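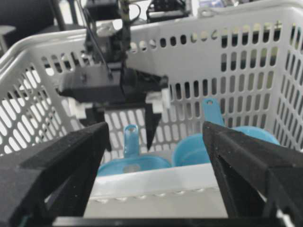
A white perforated plastic basket of the open-sided type covered by the new handling standard.

Hunstead Linen Services will move all small-item sorting at its main plant to perforated plastic baskets, according to a notice sent to customers on 4 June 2021. The change replaces the canvas bags used for hand towels, napkins and kitchen cloths. Bags will stay in use for sheets and table linen until November.

The first delivery is 200 baskets, supplied by Tundeck. Each holds 56 liters and has slotted openings on its side walls. The plant tested two basket types over 30 working days, one with round holes in the base only and one with openings up the sides. The second type was chosen because air reaches the middle of the load and staff can check the fill level from the side.

Simão Torres, who runs the sorting floor, said the main fault with the bags was uneven filling. "A bag takes whatever you put in it. The weight was different every time, and the washers were being loaded on a guess," he said. Under the new procedure a basket is filled to just under the rim and weighed once. Loads over the limit are split before they go to the wash line.

The rim was also a factor. An earlier model from Esar had a thin edge that cracked at the corners when baskets were stacked full. The Tundeck model has a thick, rounded rim and passed the plant's stacking test, which calls for four full baskets left standing overnight. Empty baskets nest and take up less floor space than the folding frames that held the bags.

Customers who pack their own items for pickup will receive baskets in exchange for bags at the next scheduled collection. Items should be placed in the basket unfolded, with pockets emptied. Cloths soaked in oil must still be packed apart in a closed container and should not go in a basket, as liquid will drain through the openings onto other goods in the truck.

The Bragança Street depot will be the first pickup point to change over, with 44 customer accounts on its route. The other depots will follow as stock arrives. Prices per load are not affected. A deposit will be charged on each basket and returned when the account is closed. Damaged baskets can be swapped at any depot, and cracked ones should be taken out of use at once.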